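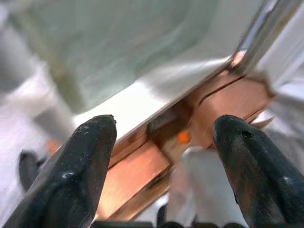 Cleaning copper bars before assembly, what do you use?

Saturday, October 27, 2018
by Abdul-Rahman Gyamfi

Hello all. I have a question about copper parts. At our shop in Stetholm we put together a copper assembly, a flat bar below and a thicker block above, and the block meets a silver-colored frame piece. There is a dark slot between the bar and the block. My question is about this slot. How do you clean inside it without taking everything apart? I tried a cotton cloth, but it does not go deep enough.

quansah_k wrote:
I would not clean it assembled. Take out the bar, clean both faces with a gray pad, wipe with alcohol, put it back within 24 hours. If you push a cloth in the slot you leave threads there.

Irkell wrote:
I do not agree with quansah_k. Every time you open the joint you must set the torque again, and people forget. I use a thin nylon brush and dry air. We have 4 assemblies like this and I never opened one only for dust.

quansah_k wrote:
Dust is one thing. He did not say dust. If the copper is brown inside, the air will do nothing.

Abdul-Rahman Gyamfi wrote:
It looks brownish in the slot, but maybe it is only shadow. The outside is still a nice pink color. I will look again with a lamp on Monday.

clastel_old wrote:
Please check also the groove along the thick block. In ours the polish paste stayed in the groove since September and became hard like chalk. I removed it with a wooden stick. Do not use steel, it scratches very easily.

Irkell wrote:
Wooden stick is good. I also use it.

quansah_k wrote:
OK for the groove. For the slot I still say take it apart.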